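October

I moved out of the apartment on Engelhardt Street and into the small house in Grestmont, and for the first few weeks most of what I did in the evening was put things in a bin and take things out of a bin. A few people asked how I was getting on with the unpacking, so this is the long answer.

The short answer is that the kitchen and bedroom are done. The back room isn't. The hallway closet has a door that shuts, and I'm leaving it shut for now.

The bin is a big gray metal one, rectangular, with straight sides. I got it from Gisela Hagedorn when she was closing up her shop. She sold picture frames and some hardware and she had a stack of these under the counter for offcuts. She wanted them gone and I took one. I had no plan for it. It rode in the back of the car under the coats and came into the house before most of the furniture did.

How it became useful was an accident. On the first night I needed somewhere to put the things that had no box. Every move has these. You pack the books with the books and the pans with the pans, and then at the end there is a layer of stuff on the floor that belongs to no category at all. At the old place I had been sweeping that layer into grocery bags. By the time I got here I had several grocery bags and no idea what was in any of them, so I tipped one into the bin to look, and that was the method from then on. One bag at a time goes into the bin, I sort the bin, the bin gets emptied, and the next bag goes in.

It works better than sorting on the floor for a couple of reasons. The sides stop round things from rolling off under the radiator. It also sets a limit. When I sort on the floor I keep spreading out until the whole room is involved and I can't get to the door. With the bin there's a fixed amount of stuff in front of me, and I can quit when I can see the bottom.

I keep it up at table height now. I did it on the floor for the first three or four bags and my back let me know about it. The table is a pale wooden one that came from Sharon Mussa's garage, and it's a little higher than a normal dining table, so I can stand at it without leaning over much.

The rules I ended up with are simple. I don't pour in a whole bag if it's a full one. I put in a few things, deal with those, and put in a few more. When I poured in everything at once I would pick up the same flashlight over and over and put it back down again. With only a handful of things in there, each one gets picked up and goes somewhere.

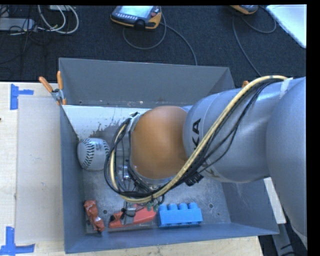
The somewhere is the part that takes thought. I started out with too many piles. I had one for the kitchen, one for the desk, one for tools, one for giving away, one for trash, one for things to return to people, and one for things I didn't recognize. That was more piles than I had surfaces. I cut it down to keep, give, and throw out, and only after a bag was finished did I split up the keep pile by room. It went a lot faster that way. The things that belonged to other people I just put straight in the car.

Sports stuff was the category that surprised me. I don't play anything anymore, and I would have said I owned one baseball. I own more than one. They turn up in bags with rubber bands and takeout menus. My brother and I used to throw one around in the lot behind the old building, and I guess every time we lost one we bought another, and then the lost ones came back. I've kept two and the rest went in the give pile. The ball is a good example of why the walls on the bin matter, too. On the floor I'd have been chasing it.

Snack wrappers and half-squashed snacks were the other big category, and I'm less happy to report that. Anything in a shiny wrapper that has been at the bottom of a bag for months goes in the trash without a reading of the date. I did read the dates on the first couple. I'd advise skipping that. The only exception I made was for tea, which seems to last, and for a sealed bag of hard candy that I put out in a bowl and that people have been eating.

Then there are toy blocks. I have a nephew who used to stay with me on some weekends and he left blocks behind the way other kids leave socks. I set up a shoebox for these early on. I'm mailing the box when I'm sure I have them all, and I keep finding another one, so the box is still here. It's on the windowsill in the back room with the lid off.

I kept a tally on a sheet of paper taped to the closet door for a while. I'm not a person who normally does this, but I wanted to know if I was making progress. Bags finished: 12. Bags remaining when I stopped keeping the tally: up to 17, depending on whether you count the ones that have other bags in them. I've done more since then and didn't write it down.

Moving itself cost $2,759, and that includes the truck, two men for most of a day, and the second trip for the couch, which did not fit in the first load. I'm putting the number here for anybody who is trying to budget a move of this size and can't find a straight figure. It was a one-bedroom apartment going to a two-bedroom house across town. I packed everything myself and supplied my own boxes. If I had thrown out the bag layer before moving it I don't think it would have changed the price, but it would have saved me carrying it up the front steps.

The steps are a subject of their own. There are 13 of them, they're concrete, and the fourth one from the top is a different height from all the others. Everyone who has come over has tripped on it once. I've painted the edge yellow. That has helped with the visitors and hasn't helped me at all.

A few notes on what I'd do the same way again, for my own use as much as anyone's.

- **Kitchen first.** I had the kettle, one pan and two plates in a box marked with red tape, and I was very glad of it on the first morning.
- **Bed the same day.** Put the bed together before dark even if nothing else gets done. The bolts were in a sandwich bag taped to the headboard. That was Sharon's suggestion and it was a good one.
- **Label two sides of the box.** I only labeled the tops. Once the boxes were stacked I couldn't read any of them.
- **Small stuff in something with walls.** A tray would do, or a drawer pulled out of a dresser. It doesn't have to be metal. Metal is loud when you drop things in it, and I stopped doing this after ten at night on account of the neighbor on the driveway side.

On the loudness, I tried putting a dish towel in the bottom and it did help, but small things got lost in the folds, and I found two screws and an earring in the wash afterward. A flat piece of shelf liner would probably be better. I haven't bought any.

What went badly was the cords. I have a lot of cords and chargers, and I let them go through the bin along with everything else, and they grab hold of whatever is in there. You lift out one charger and it brings up a comb, a bottle opener and another charger. If I were starting over I'd pull every cord out at the beginning and put them in a bag of their own before touching anything else. That's how I do it now. The bag of cords is pretty heavy and I haven't opened it since. There is one for a label maker made by Plaren that I'm fairly sure I threw out two apartments ago.

Gisela came by to see the house and was pleased that the bin was in use. She said she used to hose hers out in the alley behind the shop once a month, and that I could do the same and just stand it upside down to dry. She also looked at the back room and said she had seen worse. She offered me another bin. I said no, and then she left one on the porch anyway, so now there are two. The second has the garden gloves in it and a bag of bulbs I should have in the ground before the end of the month.

The next job is the shelves. I have the boards cut and the brackets in a coffee can, and I've found the studs on one wall and not on the other. When the shelves are up, the keep pile can come off the spare bed, and my friend from Ovar can come and stay like I told her she could back in the summer. She has been patient about it. She asked if she should bring a sleeping bag, and I told her yes, to be on the safe side.

Three bags to go through tonight. One of them is clinking, so I'm going to start with that one.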